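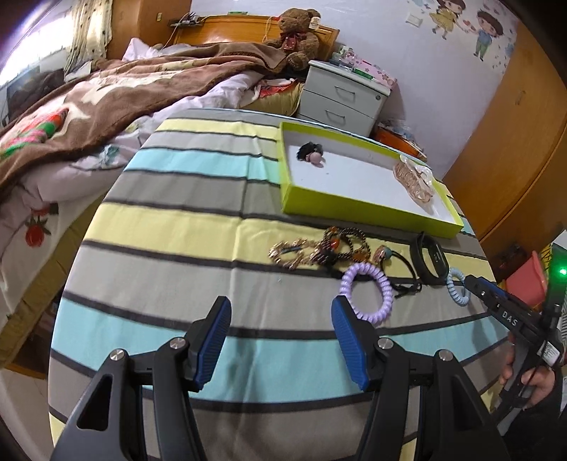

A bed made up with a striped sheet in gray, pale yellow, aqua and white.

Newsroom > Press Releases > Company News

Search newsroom Enter keyword Go

Last updated: Monday, December 9, 2024

Merkedach Linen Service to Open Cestton Laundry in April

New plant will wash and deliver bed linen for small hotels, inns and care homes; household drop-off to follow

CESTTON – Merkedach Linen Service will open a commercial laundry in Cestton in April, the company announced today. The plant will take over the former Sayce bottling building on Uner Road, which has been vacant since the bottler moved its operations out of the county. Merkedach has signed a lease on the whole building and has started work on the drains and the electrical supply.

The laundry will employ 64 people when it opens, most of them full time. Hiring for maintenance and boiler room positions has begun. Hiring for sorting, pressing, packing and driving positions will begin after the holidays.

Merkedach currently serves customers in the Cestton area from its original plant, a drive of nearly two hours each way. Trucks leave before dawn, and a late truck can mean that an inn has no clean sheets for guests checking in that afternoon. With a plant in town, most customers will move from one delivery a week to three.

"We have been driving past that building for years," said Carys Gronow, general manager of Merkedach Linen Service. "Our customers here have put up with a delivery schedule that suited us more than it suited them. Most of them don't have a closet big enough to hold a week of linen, and some have been keeping it in the hallway."

Under current contracts, Merkedach provides linen for 3,494 beds. The company expects the Cestton plant to handle a little under half of that work at first, and more as contracts come up for renewal. No customer's rates will change as a result of the move.

Customers may rent linen from Merkedach or send in their own. Rental linen is plain white. Customer-owned linen may be any color or pattern, and it is washed separately for each account so that sets come back together. Colored and striped sheets are sorted from whites at intake and washed at a lower temperature unless the customer's contract calls for a hot wash, as most care home contracts do.

"Owners of small places pick their own sheets, and they care about them," said Emese Kun, who will manage the Cestton plant. "If you send us a yellow set and a blue set, you want a yellow set and a blue set back, folded, with the right pillowcases. That is a sorting job as much as a washing job, and we are putting more room into sorting than we have at the old plant."

Each customer-owned piece will be marked on the inside of the hem. Pieces that come in torn will be set aside and returned with a note. Merkedach will mend straight seams and hems at no charge. Stains that do not come out after a second wash will also be noted, and the customer can decide whether to keep the piece in service.

The plant will reuse rinse water for the first wash of the following load. Tudur Pugh, the company's chief engineer, said the same system has been running at the original plant for four years. Waste heat from the dryers will be used to warm incoming water. Deliveries and pickups will be limited to the Uner Road gate, and no trucks will enter or leave overnight. Residents of the streets behind the building had asked for that limit at a public meeting in the fall.

A counter for household customers will open later in the year. It will accept sheets, blankets, comforters and tablecloths, but no clothing. Prices and hours for the counter have not been set.

Myfanwy Harries, owner of a nine-room inn in Cestton, has used Merkedach for six years and plans to stay with the company. "I do the towels myself and send out the sheets," Harries said. "What I want is for Friday's sheets to be here on Friday."

Hotels, inns and care homes that would like service from the Cestton plant may ask for a quote now. The minimum order for new accounts is 100 pieces a week. Existing customers do not need to do anything; each will get a letter with a new route number and delivery days.

About Merkedach Linen Service
Merkedach Linen Service washes, rents and delivers bed and table linen. The company is privately owned and has 196 employees, not including the positions announced today.

Media contact
Christos Kourkoulas
Communications, Merkedach Linen Service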